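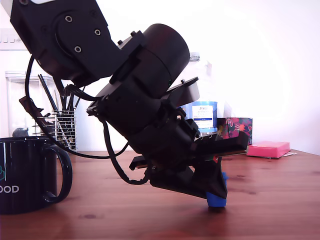 Stalten Hardwax Oil for Tables and Counters, 0.5 liter

Item 136
Sold by Susdale Finishing Supply
In stock, ships from our own shelves

We sell a lot of wood finish and we believe very little of what is printed on the cans. Stalten is no exception. The label says "lifetime protection," and we would like to know whose lifetime. What we can tell you is how it behaved on our own test boards and on the tables our customers have sent us complaints about.

What it is
A blend of plant oils and hard wax in a low-odor solvent. You wipe it on thin, wait, buff off what's left, and do it again the next day. It soaks in and leaves a thin layer of wax near the surface. It does not build a film the way varnish does, so it won't peel, but it also won't shrug off a puddle left overnight. Anyone who tells you an oil finish can do both is selling something. (So are we, but still.)

Coverage
The can claims 97 square feet for one coat. We got 61 on sanded oak, and we were being stingy with the cloth. Old, dry softwood drinks even more. If you are doing a dining table with two coats, top side only, one can should do it. If you want the underside done too, buy two.

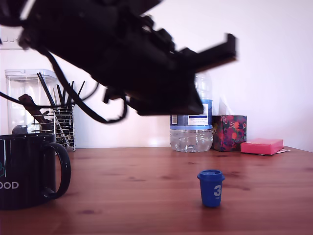
Drying is the other place where the label gets ahead of itself. "Ready to use in eight hours" is true if all you plan to do is look at it. Ours could be touched the next morning, but a mug set down on it left a dull ring that had to be rubbed out. Give it a full week before hot dishes, and keep tablecloths off for the same stretch. In November, in an unheated garage, double that.

Color
Four shades: Clear, Pale, Honey and Red Brown. Clear is not clear. It warms up every wood we tried and turns pine faintly yellow. Pale has a little white pigment in it and comes closest to the look of bare wood, though it can collect in open grain and look chalky if you leave too much behind. Red Brown is stronger than the chip on the lid. Try it on a scrap, or on the inside of a leg, before you commit.

Will it stop water rings?
Sometimes. A wet glass for an hour, yes, in our tests. Coffee, mostly. Red wine left to sit got through on two boards out of three. Vinegar made a mark every time. The good news is that you can sand one spot lightly and wipe on more oil without redoing the whole top — this is the real reason to buy it, and for some reason it's in the smallest print on the can.
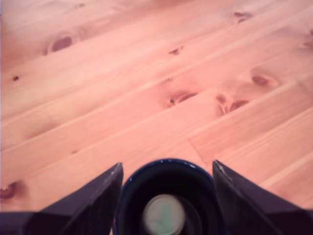
We also stock the Drendik water-based topcoat, which resists stains better and dries faster. It looks a bit like plastic on dark wood and is miserable to repair once it's scratched. For a rental or a kitchen with small kids we would probably go with Drendik anyway. The Mészáros beeswax paste is a nice thing to rub on top of either one, smells good, and protects against almost nothing.

What you need
Sandpaper in 120 and 180 grit. Going finer than that closes up the wood and the oil sits on top
Lint-free cloths, more than you think
Gloves
A white pad for buffing

Safety
Oily rags can heat up and catch fire by themselves. We are skeptical about many warnings, but this one is real. Lay them flat outdoors to dry or put them in a metal can of water with a lid.

Returns
Unopened cans can come back within 96 days. Opened cans can't, even if you hate the color. Sample packets of all four shades are available at the counter.

Page last checked 23 December 2022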